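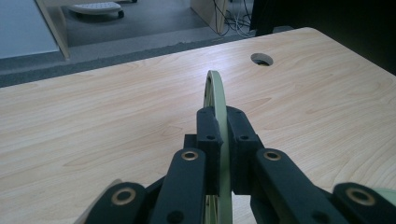
You could just buy a desk organizer, my sister-in-law told me when I said I was giving a whole gallery page to the stuff that lives on my desk, and then she asked whether I had finally thrown out the rings. I have not thrown out the rings! The one at the top of this page is the pale green one, somewhere between mint and celery, and it's staying right where it is on the desk.

So, hello, and welcome to the July desk page. If you've been around for a while you know I do one of these whenever I rearrange the back room, and this time the rearranging took most of the month because I kept stopping to play with things. I moved the desk away from the window (too much glare after 3:00), swapped the chair, and went through the drawer that hadn't closed properly since we moved to Civmont.

A word on the desk, because I get asked. The top is a very pale blonde laminate with wavy grain, and it has a few pinkish-brown streaks that I didn't like in the store and now like a lot. The corners are gently rounded, and as a person who walks into furniture I'm grateful every single day. There's a round cable hole near the far edge, too. Mine came from the Penry outlet, marked down to $158, and it just barely fit in the car with the front seat all the way forward. It's 42 inches wide — I wanted bigger, but the door to the hall has to open.

Now the rings. They came in a mixed bag from the Paltetov swap, 51 of them for next to nothing, and I had no plan for them at all. I've since used the plain hoops for hanging dried lavender, for keeping rolled-up wrapping paper from unrolling, and for one pretty terrible wind chime. The green is the color I keep coming back to. It goes with the pale desktop so well that I've been holding paint chips up next to it, and the wall behind the desk may end up something close. My favorite chip so far is a Nesadov one called Garden Soup, which is an awful name for a lovely color.

A few of you wanted to know how I keep small things from rolling off. I use a shallow tray for anything round, and I keep the tray on the side away from the door. I also feed the lamp cord and the charger down through the cable hole before I put anything else on top. Do it last and you'll be moving everything twice, ask me how I know.

Still to do: the wall color, a better lamp, and a home for the rest of the rings (they're in a cookie tin for now, and the lid doesn't quite shut). The drawer closes, though. I've opened and closed it a lot more than I needed to.

If you have a good use for plain hoops, leave it in the comments. Please, no more wind chimes.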